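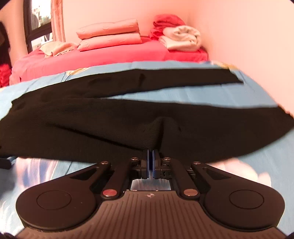
# Fold It, Don't Hang It: notes for the sweater talk

October 3, 2021 — Jääskeläinen room, right after Rozália Tóth's bit on mending

## Opening (keep it loose!)

Hi everybody, thanks for sticking around. I'm Tahsin Patwary and I'm going to talk to you about folding sweaters, and yes, that's the whole talk.

- Ask who has a sweater on a hanger right now. Wait for hands.
- Ask who has shoulder bumps in that sweater. (Same hands, usually.)
- Tell the one about my gray cardigan that spent a whole winter on a wire hanger and came out with sleeves down to my knees.

Knits stretch under their own weight. I put one of my heavier ones on the kitchen scale last week and it came to 646 grams, and all of that was pulling on two little points at the shoulders. So: drawer or shelf.

## Where to do it

I fold on the bed. I've tried the table, I've tried the ironing board (too skinny, everything slides off), and I keep going back to the bed because there's room for both sleeves at full stretch. Put a sheet down if your blanket is fuzzy, or you'll be picking fuzz off the sweater all evening.

Black knits go on something light. It's so much easier to see the edges. With dark on dark I lose track of where the sleeve stops and the body starts, and then I fold in a lump.

## Before the first fold

SLOW DOWN HERE, I always rush this part.

1. Lay it flat and smooth from the middle out with your palms.
2. Find the hem and pull it straight. If there's a bulge near it, lift that bit and set it down again, don't drag it.
3. Bring the sleeves out so you can see the cuffs.
4. Lint check! Roller or tape, one pass.

Next slide.

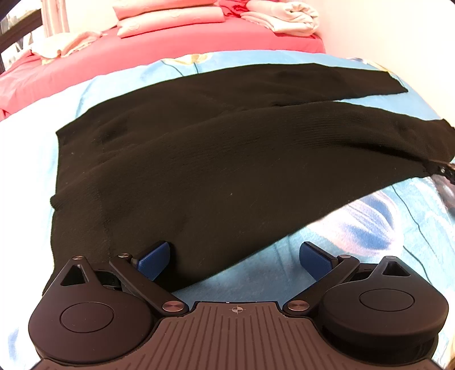
*Black knit on the blue sheet, sleeves out to the right. A few specks of lint for the roller.*

It doesn't have to be square to the bed. Diagonal is fine, I do it all the time. Walk around to the hem end and work from there.

## The fold

Do this one live with the spare sweater from the bag.

- One side in, a third of the way. Sleeve comes with it, then fold the sleeve back down along the body.
- Other side, same thing.
- Hem up to the middle, then once more to the neck.
- When you pick up a fold, take a small pinch of the knit and lift. Don't grab a whole fistful or you'll pull the layers under it out of line.

If it goes wrong, shake it out and start again. I get it crooked in front of people every single time, so leave a minute for that.

## Storage, quick

Heavy ones at the bottom. I stop at five in a pile. My Laveo boxes are fine for the closet shelf, but leave the lids off until December or so, when the summer stuff finally goes in them.

## Questions I'll probably get

- **Rolling?** Great for a suitcase. In a drawer, mine get creases across the front.
- **Turtlenecks?** Fold the neck down last — it makes a nice flat top.
- **Cedar?** I like the smell. Ask Rozália about moths, she knows way more than I do.

Handout is by the door, 105 copies, please take one for a friend. Then break for coffee, and bring the spare sweater back up front!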